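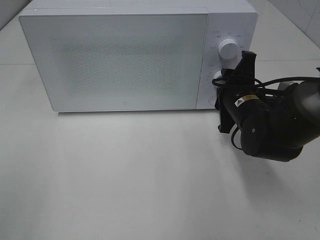
A private evening at Sirance is arranged through the events office, and the steps on this page should be followed in the order in which they are given. They apply to birthday dinners, company meals, receptions and any other gathering for which a room is to be closed to the public. Parties bringing infants may warm milk or prepared baby food in the white microwave oven, which stands on a pale worktop and has its control panel to the right of the door. All other food served during the evening is prepared by our kitchen, with the exception of celebration cakes, for which see Step 4.

Step 1. Choose a room

Two rooms are available for private use. The Senska Room is on the upper floor and seats up to 13 guests at a single table. The Elero Bar is on the ground floor and is suited to standing receptions and larger dinners; it has its own entrance from the courtyard and step-free access throughout. Guests who use a wheelchair, or who find stairs difficult, should be booked into the Elero Bar whatever the size of the party.

Either room may be viewed before a booking is made. Viewings take place in the afternoon, between the lunch and dinner services, and should be requested a few days beforehand.

Step 2. Send an enquiry

Write to the events office, for the attention of Pao-chu Kwan, and include the following:

- the date you would prefer, and one alternative
- the number of guests, with children shown separately
- the room
- whether the party will dine at table or stand
- the name and telephone number of one person who will act as organiser

The office deals only with the named organiser. If that person changes, please let us know in writing. An enquiry does not hold a room, and two parties may be asking about the same evening.
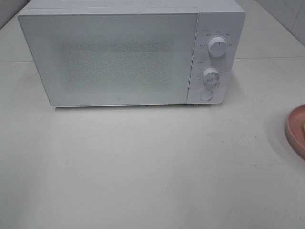

How long will the room be held once a date has been offered?

The room is held for five days from the date of our written offer. If the deposit has not been received by then, the room is released and may be offered to another party.

Step 3. Pay the deposit

The deposit is £300 for either room. It is taken off the final bill and is not an additional charge. Payment may be made by bank transfer or by card at the front desk. Please quote the booking number given in the offer letter, as transfers without one can be difficult to trace.

A booking is confirmed when the organiser receives a signed confirmation. Please read it through on arrival and check the date, the room and the starting time. Errors reported promptly can usually be put right; errors found on the evening itself often cannot.

Step 4. Agree the menu and drinks

Private parties are served from a set menu. The kitchen, under Fatos Berisha, prepares three versions each season, and the organiser selects one for the whole party. Individual dishes may be exchanged for dietary reasons. The current menus are sent with the confirmation.

Dietary requirements should be sent as a single list, with each guest's name beside the requirement. Please distinguish between an allergy and a preference – the kitchen treats the two quite differently. A guest with a severe allergy is asked to speak to the kitchen directly before the event.

Drinks may be arranged in one of two ways. The organiser may order in advance from the list, in which case the bottles are set out before guests arrive, or may open an account at the bar with an agreed limit. When the limit is reached, bar staff will speak to the organiser before serving further drinks. Tamer Rawashdeh, who manages the cellar, will suggest wines to suit the menu if asked.

A celebration cake may be brought in. It should be delivered to the front desk in a closed box, marked with the booking number and a list of ingredients.
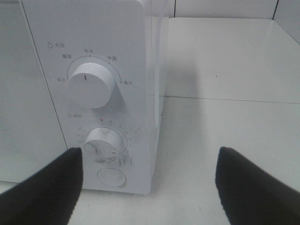 Candles are permitted on cakes but sparklers are not, and the organiser should tell the head waiter when the cake is to be brought to the table. We are able to supply plates, a knife and a cake stand. Any cake left over will be boxed and returned at the end of the evening.

Step 5. Confirm final numbers

Final numbers are required one week before the event. The bill is based on this figure, or on the number who attend if that is greater. A seating plan is welcome for dinners but is not essential.

Music may be played in the Elero Bar at a moderate volume. Live performers must be agreed with the office at the enquiry stage. The Senska Room is not suitable for amplified music.

Step 6. On the evening

The organiser should arrive half an hour before the first guests and report to the front desk, where the head waiter will go through the order of service. Decorations may be placed on tables and window ledges. Nothing may be pinned or taped to the walls.

Changes and cancellations

A change of date requested before final numbers are due will be met wherever the diary allows, and the deposit will be moved to the new date. If a booking is cancelled after that point, the deposit is retained. Requests should be made in writing by the organiser. Evenings in June are in heavy demand, and a change within that month cannot always be offered.

Related pages

Directions and parking
Seasonal set menus
Allergy information for guests
Opening hours of the Elero Bar
Gift vouchers

Page revised May 19, 2021 | Contact the events office | © Sirance | Back to top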